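11/05/2021

Spent the day on the cup task again. The Gruvine people want an answer by December on whether two arms can load a dish rack well enough to be worth selling to anyone with a kitchen, and I would like to have a number for them that I believe.

Setup as before: brown paper over the white table to cut the glare, wire rack in the middle, two cups, one arm on each side. Both cups start on their sides. A standing cup is a solved problem and has been for years. A cup lying down is what people have in a real sink, and there the gripper has to pick an approach, close on a curved wall, turn the wrist and let go with the mouth facing down. Each of those can be off by a little and the errors add up.

Ran 100 trials with the Jolham planner before lunch. I define a success as the cup seated on a prong, upside down, and still there 10 seconds after release. No credit for leaning. Most of the failures were at release, which matches last week. The fingers open evenly, but one pad holds on a moment longer than the other and the cup rotates off the prong. Lowered the opening speed and it improved. It also made the cycle longer, and the cycle was already poor. Median for one cup was 249 seconds in the worst configuration, with replanning on. I can do the same cup in 3, without looking.

The lighter cup is the harder one for perception. Green on brown ought to be easy, but the pale surface washes out under the overhead lights and the estimated axis swings by several degrees between readings. The yellow one gives a steadier fit. Tomorrow I will drop the exposure and log both.

What I keep writing in these notes and then leaving out of the reports: the rack never moves, the cups are empty, and there are no forks. The Pondico demo had the same conditions and was presented as kitchen work. I would call it fixture loading. On a shop floor, where someone can bolt the rack down and feed one kind of part, I think the numbers are nearly good enough now, and Gashi may take it on that basis. For a home I would say no, and I would not put a year on it.

To do: new finger pads, check the cable slack on the wrist, rerun the slow release with replanning off.

Left the draft of this on the shared drive and found a note under it by evening.
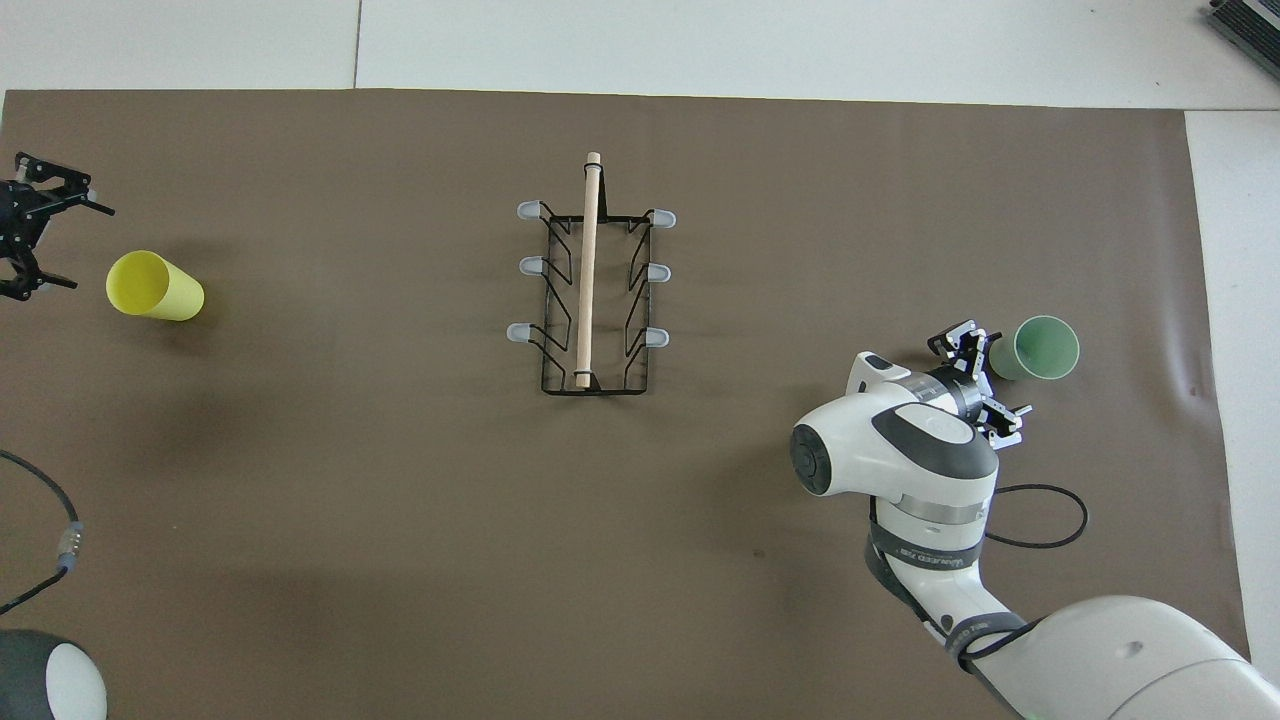

Amra Shehu: I'd split the question before it goes to Gruvine. Your time per cup only matters if a person is standing there waiting. If the job runs overnight, four minutes a cup is fine and the failure rate is the whole story — one cup on the floor means somebody has to come and look. Report how many cups it loads between interventions and drop the median.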